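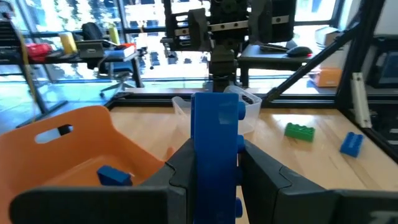
Unidade 3 – Arrumar e separar: o que se aprende com blocos de encaixe

Apontamentos de apoio à aula. Leitura prévia: capítulo 2 do manual Besard.

O manual Besard garante que arrumar blocos em caixas «desenvolve o pensamento lógico». Convém desconfiar da frase. Uma criança que põe todos os blocos na mesma caixa cumpriu uma ordem, e pouco mais se pode concluir daí. Para falar de classificação é preciso um critério, e é preciso que seja a criança a mantê-lo quando aparece uma peça que não lhe convém.

Critérios habituais: cor, tamanho, número de studs (os pinos redondos). A cor é o mais fácil de observar e, por isso mesmo, o mais sobrevalorizado. Com blocos azuis e verdes espalhados na mesa e um azul já dentro da caixa laranja, o que deve acontecer ao verde? Muitos alunos respondem que fica de fora. Pode ser, mas a regra ninguém a enunciou – estamos a adivinhá-la a partir de uma única peça.

A cor da caixa também complica. Os materiais Nornlow recomendam caixas da cor dos blocos; o guião de Staderville prefere caixas de cor diferente, para que a criança não se limite a emparelhar. Nenhum dos dois apresenta dados que eu considere suficientes. O recipiente transparente tem outro problema: vê-se o conteúdo de fora, o que ajuda a procurar e talvez dispense a memória.

Para a próxima aula: escrever uma regra de arrumação em 2 linhas e indicar que peça a poria em causa. Quem usar a grelha Aksoy deve justificar a escolha. Respostas do tipo «estimula a criatividade» não serão aceites sem explicação.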